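Toltell extends Forkwood table finish range to canteens and schools

June 2018 – Toltell has released a second grade of Forkwood, its water-based matt coating for table and counter tops. The new grade is meant for surfaces that are wiped down several times a day, and is supplied in 2 litre and 18 litre tins. 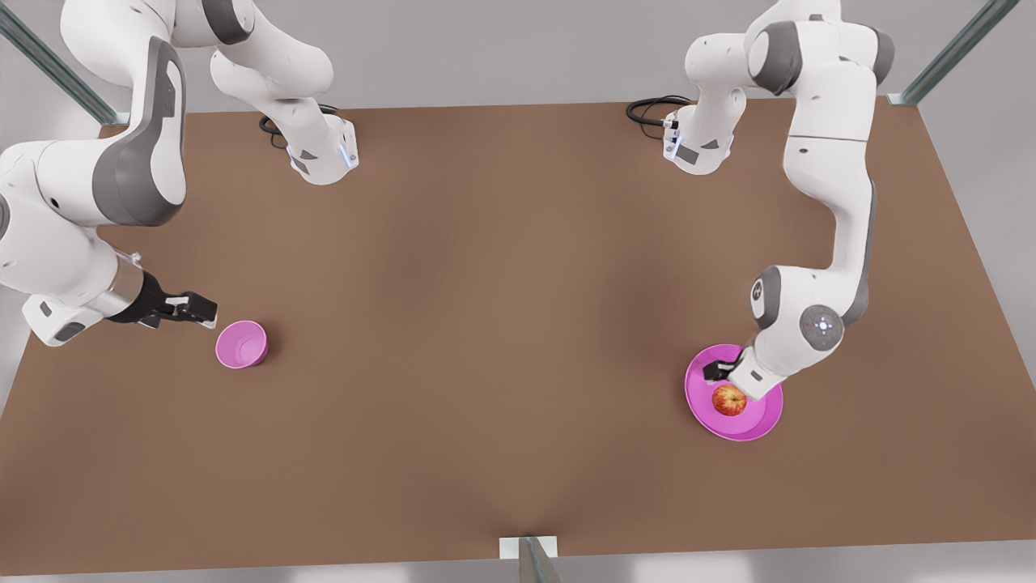

Forkwood is applied in two thin coats by roller or spray. The second coat may go on after 32 hours, and the surface can be put to full use 48 hours after that. Large tops are the harder case, as any change in sheen shows across a wide area. A plain matt surface in medium brown, like the big rectangular top shown, gives uneven roller work very little to hide behind, and the coating has been made slower to set at the edges for that reason.

"Most complaints we deal with are about shine, and most of those come from too much product on the roller," said Lenka Gajdoš, technical manager at Toltell. "The data sheet now gives a coverage rate for each type of roller."
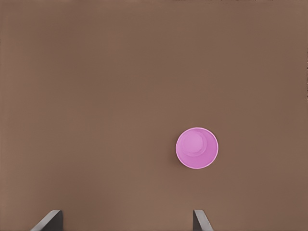 The coating should not be used on oiled or waxed tops unless these have first been sanded back. Repairs can be made locally – the damaged area is rubbed down, dusted and recoated.

Trade orders are handled by Zerouali. A clear grade for worktops is planned for October.

Press contact: Niilo Huttunen, Toltell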